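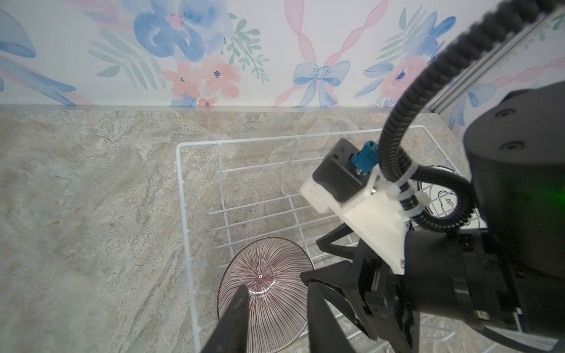 Cleaning and transfer of the Findik records, second session, Sunday. First session notes are in the previous book and stop at the point where the surface noise on side B of the Fulitari LP got worse after cleaning. The working theory then was residue from the fluid. Changes for today: fresh fluid, separate rinse with distilled water, longer drying. Drying is the weak step at this bench. A white wire dish rack with upright prongs will hold discs on edge, but the prongs are coated wire and the contact point has to be on the outer rim or the run-in, nowhere near the grooves. For a 12-inch that means one disc per gap with a spare gap between, leaned slightly and not allowed to rock. Labels must not touch the wires either. Old paper labels mark as soon as they are damp.

Batch: 6 discs out of the Fontana crate. All Findik pressings, all bought as one lot, none of them played by us before the first session. Matrix numbers are in the spreadsheet. I have not copied them here, having got two of them wrong last time by copying.

Fluid: the same recipe as before, mixed new. Applied with the wide brush, following the grooves, several turns each way. Vacuumed off. Then distilled water with the second brush, vacuumed again. The second brush is marked with blue tape and is for rinse only. If the tape has come off, assume it is contaminated and wash it before use.

Disc order as cleaned:

Fulitari LP. Re-cleaned. Light hairlines on both sides, one feelable mark on side A across the start of the second track. Side B looks good under the lamp, which is what made the noise annoying.

Fulitari single, 12-inch, picture sleeve. Sleeve has ring wear and a split along the bottom seam. Disc clean apart from fingerprints on the run-out.

Label sampler, no artist name on the front. Heavy dust, came off easily. Slight dish warp, playable.

Untitled EP, white label, handwritten title we cannot agree on. Bahman reads it as "Low Water", I read it as "Lou Walker". Filed under the matrix number until someone finds a discography.

Split record, two groups, one per side. Something sticky on side B near the label, left from a price sticker. Removed with patience and the fluid only. No solvent.

Spoken word with organ. Off-centre pressing, visibly so once it is turning. Cleaning won't help that.

Transfer chain: turntable, Jaltix preamp, interface, computer. Jaltix set to the standard curve, rumble filter out for the first pass. Cartridge alignment checked with the protractor before starting. Tracking force checked on the scale, same as last time. Stylus cleaned between sides. Levels set on the loudest passage of each disc and left alone for both sides, except the split record, where the two sides were plainly cut by different people and needed separate settings.

Results, Fulitari LP side B. The crackle we heard last time has gone from the quiet introduction. The remaining noise is a small number of separate clicks and a faint swish once per turn, strongest near the outside edge. I put the crackle down to fluid residue and consider that closed. The swish is probably in the pressing. I compared today's file with the one from the first session at matched level, same passage, and the difference is easy to hear on headphones and less so on the speakers. Worth remembering when deciding how much effort a disc deserves.

The music on that side is better than I had given it credit for. Three long pieces, the middle one nearly all harmonium and tape echo, with a voice that comes in very late and very low. In the old transfer I had taken the voice for crosstalk from the next groove. It is a voice. Sleeve credits are no use, one first name and a thank you to a bakery.

Results, Fulitari single. A hum under everything. Checked with the arm lifted: still there. So ours. Spectrum showed the usual mains components and a separate bump at 70 Hz, which did not fit. Went through the chain one piece at a time. The mains part dropped when the turntable earth lead was re-seated on the Jaltix. The terminal had worked loose and was finger-tight at best. The 70 Hz bump stayed until the small desk fan was switched off. The fan stands on the same bench as the turntable, so I take it to be vibration through the feet. Fan moved to the floor, bump gone. Side A repeated. The first take of side A is kept in the rejects folder for now in case anyone wants to argue about it.

This means the LP transfer made earlier in the day may have the same bump in it. Looked: it does, lower in level, because the fan was on its slow setting. Side B will have to be done again. Side A was done before the fan was brought in and is fine.

Results, sampler. Eight tracks, wide spread of recording quality, two of them obviously taken from cassette. Warp audible as a slow pitch movement on the first track only. Rumble filter in for the second pass, as the warp was moving the woofers about more than I liked. Both versions kept.

Results, white label EP. Quiet vinyl, best of the batch. Plays at 45, whatever the label says. Settled by the drum sound and by Bahman trying to sing along at both speeds.

Results, split record. Side A fine. Side B has a locked section in the second song where the stylus repeats. Cleaned the spot again with the brush and looked at it with the loupe. There is a pressed-in mark across a few grooves. Played with slightly more tracking force it goes through, with a thump. Recorded that way. Force put back afterwards and checked on the scale. Gap left unrepaired in the master file, to be edited in the listening copy only.

Results, spoken word. Wow from the off-centre hole is severe on the organ and tolerable on the speech. Tried centring it by hand against the spindle with a strip of paper. Slight improvement, not repeatable. Transferred as it is. Someone who likes pitch correction software can have it.

File handling. Each side saved as one long file, untouched, with 6 seconds of groove noise left at the head for use as a noise sample later. Working copies go in the dated folder. Naming as agreed: label, matrix, side, pass. Please do not put the artist name first. It sorts badly for the white label and for the sampler, and the split record ends up in two places.

Drying times. The discs left longest had no visible moisture at the label edge and gave no static trouble going into the inners. The sampler was taken early and picked up lint straight away. Next time leave everything until the last disc has been washed and then start transferring from the first, in order. New inner sleeves for all of them. The old printed inner for the Fulitari LP goes back in the outer jacket, behind the disc, empty.

Bahman Soltani has the remaining half of the Fontana crate and wants to know if the rinse step is worth the extra time. On today's showing yes for anything with a quiet opening, doubtful for the louder records. He should try one disc each way before committing to it.

To do:
Fulitari LP side B, fan off.
Proper lock washer for the Jaltix earth terminal.
More distilled water, there is enough left for one disc.
Ask at the shop if the other Findik sampler ever came in.
Replace the felt on the wide brush end cap, glue has gone.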